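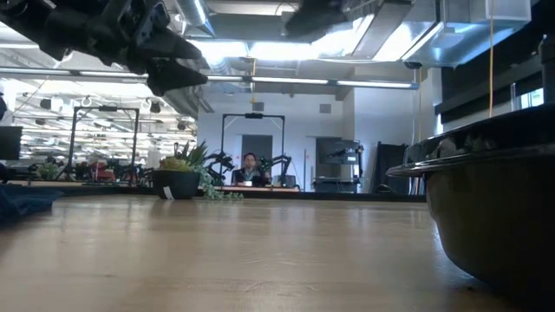
Module 5: Faults and Safe Stops in Two-Arm Handling
Course tutor: Zdislava Štefanec
Flandia Training Centre, Bralberg site

Purpose of this session

Students will examine a fault recorded on the Urban handling cell on September 11, 2021, and will learn the procedure to be followed when an arm stops under load. The session assumes that the notes for Module 4 have been read.

Summary of the fault

The cell had completed 3,821 cycles since its last inspection when the left arm stopped during a transfer to the bowl. The controller displayed code 335, which denotes a difference between the commanded and measured position of a joint. The operator cleared the code and restarted the program without inspecting the arm. The arm moved a short distance, struck the rim of the bowl and stopped again. There was no injury. One fingertip was bent and had to be replaced.

Cause

The inquiry found a loose connector at the wrist. The position signal was lost for 515 milliseconds, during which the controller continued to rely on the last value received. The restart was made from that value. The Grirovora control software in use at the time permitted a restart without a fresh position check. This setting was withdrawn in December.

Handling soft and light objects

A gripper working with small items is set to a low closing force. Students should not assume that low force at the fingers means low force elsewhere. The arm itself can strike a hand or a vessel with far greater force than the fingers apply.

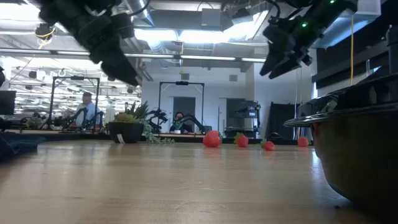 May an operator clear a position fault and restart at once?
The arm must first be isolated, its connectors inspected and its position checked again. Only then may the program be restarted, at reduced speed.

Required procedure

Press the emergency stop and remain outside the reach of both arms.
Record the code before clearing it.
Isolate the power and attach a personal lock.
Inspect cables, connectors and fingertips.
Obtain the supervisor's signature before restarting.

Preparation for Module 6

Read the section on brake release in the cell manual. Bring a completed fault record sheet to the session.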